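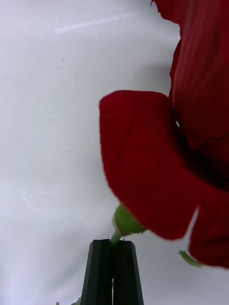

Page last changed: September

A stopped gripper should stay shut

Broris runs a packing hall where arms sort and bunch cut-flower displays, the fabric sort that go into hotel lobbies and shop windows. In the spring one of the arms stopped in the middle of a shift. A light curtain at the end of the cell had tripped, the controller did what it was told, and the arm came to rest over the belt with a stem between its fingers. Then the fingers opened. The stem fell, followed by the wire frame it had already been fixed to, and the frame landed on the forearm of the woman who had put her hand through the curtain.

She had a cut and a bruise and was back the next morning. The incident took up half a page in the log. The cause given was "operator reached into cell". I think that is the wrong cause, and I think it gets written down in a lot of places besides Broris.

People do reach into cells. They do it when a stem is lying crooked or a label has come off. The curtain is there for that exact reason and it did its job. The fault was in what the gripper did after the stop. Somebody had set it up so that when the cell lost its enable signal, the fingers went to their open position. When I asked why, I was told it was how the fingers came out of the box and it had never been a problem.

Most of the argument about safety in small cells is about the arm. How fast does it move, how hard can it push, how soon does it stop? Those are fair questions and there are good tables for answering them. The gripper is treated as a tool on the end, a bit like a drill bit. But a gripper is holding something, and what it's holding has weight or an edge or a price. If you stop the arm and let go of the load, you have not stopped the machine. You have stopped most of it.

The usual reply is that a gripper which stays shut can trap a finger. That's true and I don't want to wave it away. Mbali Baloyi, who trained me, lost a nail to a pair of closing fingers and used to hold the thumb up at the start of every course. Her view was that you deal with trapping by limiting the force and by giving people a hand release they can reach from where they would be trapped. You don't deal with it by dropping things. I have not heard a better answer.

Flower work makes this easy to see, since the grip is so light. You have two narrow fingers closed on a stem just under the head, and a bloom with large loose petals leaning out over the top. It takes very little to hold it. At Broris the force was set low enough that I could pull a stem out by hand without marking it. A finger caught in that would be annoyed and no more. So the argument for opening on a stop was at its weakest in that hall, and the setting was still there, copied from cell to cell.

Copying is the other half of the problem. Broris had 8 cells and the same settings file in all of them. It had come from Trolitz, who built the first cell for a different job, moving empty plastic trays. Dropping an empty tray hurts nobody. When the work changed to stems on frames, the speeds were looked at again, and so were the reach and the fencing. The gripper file was not opened. It had a name that made it sound finished.

Niilo Pelkonen looked after the cells at the time and he has been fair about it. He told me he had signed the change sheet and that the sheet had no line for the gripper. He'd have filled one in if it had been there. I believe him, and I would put that line on every sheet tomorrow: what is in the hand when the cell stops, and where does it go?

The cost is small. At Broris the change took two people most of an afternoon. The fingers now hold on a stop and on loss of air, and there is a release on the outside of the fence as well as one inside. They tried it 600 times before they put it back to work and had 3 drops, all from stems that had been picked too near the end. Those three were worth having too. They led to a change in where the stem gets taken, closer up under the head.

What has not changed is the log. It still says the operator reached into the cell. I asked for it to be amended and was told that closed entries stay closed. That may be a sensible rule for the log, but the next person to read it will learn that the curtain worked and the woman was careless, and will go and put up a sign.

There is already a sign.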